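Ticket 491 — Badge refusé à l'entrée B, site Trindade
Statut : résolu
Produit : lecteur Rovar, logiciel de gestion Flotari

Symptôme
Depuis la mise à jour du 23/05/2021, certains badges sont refusés à l'entrée B. Le lecteur clignote en rouge deux fois et le journal affiche le code 403. Les mêmes badges ouvrent l'entrée A sans difficulté. Les porte-clés à coque noire et liseré bleu font partie du lot concerné.

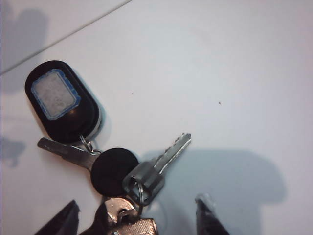 Kelly Queiroz : même code chez nous à Nernora, mais seulement pour les badges créés avant la mise à jour. Ceux encodés depuis passent aux deux portes. Avez-vous comparé les tables de droits des deux lecteurs ?

Vérifications
Comparaison faite. La table du lecteur A contient 252 entrées, celle du lecteur B s'arrête à 60. La synchronisation s'est interrompue sans message d'erreur — le journal de Flotari indique simplement « terminé ». Un redémarrage du lecteur B n'a rien changé.

Le réencodage des badges se fait au bureau partagé, côté cloisons grises. Inutile de s'y présenter pour ce problème : les badges ne sont pas en cause.

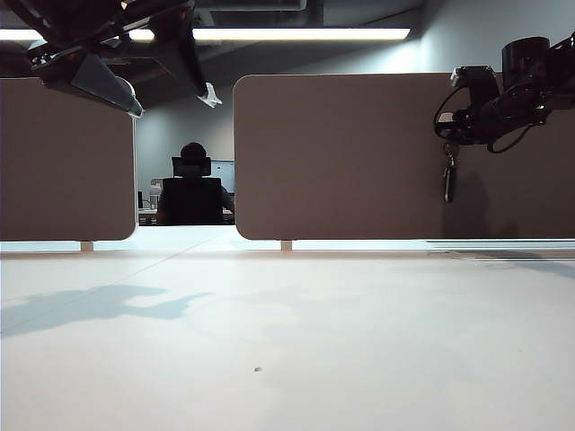
Résolution
1. Dans Flotari, ouvrir la fiche du lecteur B et vider la table locale.
2. Porter le délai de synchronisation à 60 secondes.
3. Lancer une synchronisation complète, puis comparer les deux tables.

Tables identiques après l'étape 3, plus aucun code 403 au journal. Ticket clos, copie transmise à Nernora.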